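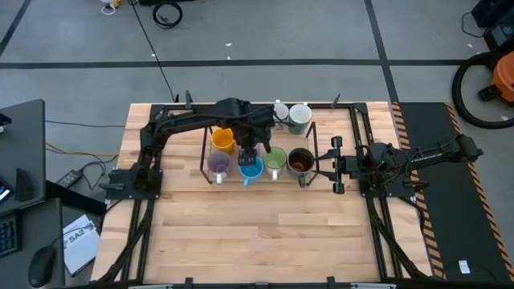 Why do two arms that share one planner still end up waiting on each other? Mostly the waiting comes from the lock we put around the shared space over the table, and very little of it comes from the planner itself.

Search talks and notes Go

Okay, so that's my opening, and I'll leave it on the screen while people find a seat. Then straight into Guton.

Guton is our scheduler. It sits between the task layer (Dindia, which I'll only touch on) and the two arm controllers. Dindia says "that mug, that arm", Guton decides when. First version, I did the obvious thing and treated the middle of the table as one big room with one key. Left arm has the key, right arm hangs about. Safe as houses, and painfully slow to watch!

Say this bit slowly: the controllers run at 200 hertz, but Guton only hands out the key 9 times a second. So an arm can be finished and clear of the rack and the other one still doesn't know. I stared at the logs from Jildale for ages before that clicked. I'd been blaming the trajectory optimiser the whole time (sorry, trajectory optimiser).

What we do now: chop the shared space into 6 cells and lock those. An arm claims the cells its next bit of path sweeps through, plus the wrist, plus a margin for cables. Don't forget the cables, I did, and the collision model was very cheerful about it.

Mugs are a good test because of the handles. On a wire rack the handle decides which side you can come in from, and the approach decides which cells you need. Perception gives us a handle angle and a confidence, and if the confidence is poor we claim the cells for both approaches and give one back later. Bit greedy. Somebody will ask about deadlock here, so: cells get claimed in a fixed order, all or nothing, and there's a 2 second timeout that backs the arm out along the path it came in on.

Mention the mug with liquid. Dark grey one, brown liquid in it, right-hand end of the front row. Menon (the constraint library) lets you tag an object as "keep level", and that cuts the wrist options right down, so the planner wants more cells for longer. Worth lingering on if we're running early.

Skip the calibration slides unless asked. They're at the back.

Demo next. Switch the laptop input BEFORE I start talking, and start the log viewer on the cell map, not the joint plots.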